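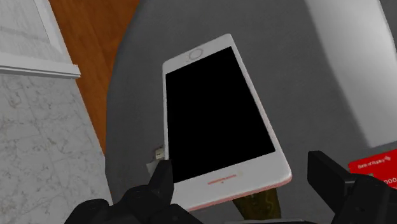 Taner Toprak

4.3 Open-day demonstration

The tabletop tasks described in Section 4.1 were shown to visitors during the October open day at Dreten. The demonstration ran in simulation on a single workstation, with the view from the wrist sent to a large display and the controls placed on a desk in front of it. Visitors could watch the policy run by itself or take over the arm with a hand controller. Each session was limited to 15 minutes so that groups could move on to the other rooms.

Figure 6 shows the phone task. A white phone lies at an angle on a round gray table, with one finger of the gripper on either side of its lower half. The table also holds a red bank card, a small white block and a darker flat object that the phone partly covers. We chose a cluttered layout for the open day because the cleaner layouts in Section 4.1 gave people little to ask about. The bank name on the card was made up by the asset authors, and the screen of the phone is left black in all of our scenes.

Two policies were available. The first, Gezer, was trained only on scripted grasps. The second, Umar, started from the same weights and was then tuned on recorded sessions from human operators. The operator at the desk switched between them on request, and the name of the active policy was printed on a card next to the display. Object positions were drawn again at the start of every episode, so no two groups saw the same layout.

We logged 271 episodes over the day. Visitors took over the controls in 39 of them. These episodes are kept apart from the results in Table 3, as the starting conditions were not balanced between the two policies and some episodes were stopped early when a group had to leave. They are used only for the error review in Section 5.

Thin objects lying under other objects were the main source of trouble for visitors. Several of them tried to close the fingers straight down on the phone, and then backed off and came in again from the side. Hacer Yüksel, who ran the afternoon sessions, noted that people asked for a second view more often than for finer control of the fingers. A fixed overhead view was available in the software but had been turned off to save rendering time - we turned it back on for the last hour.

Questions from visitors were written down by the operator after each session. Most were about contact: how the simulator decides that an object is held, and whether a real phone would slide in the same way. We answered with the friction settings listed in Appendix B. The transfer tests on the Promen arm had not been finished at that point and were not shown.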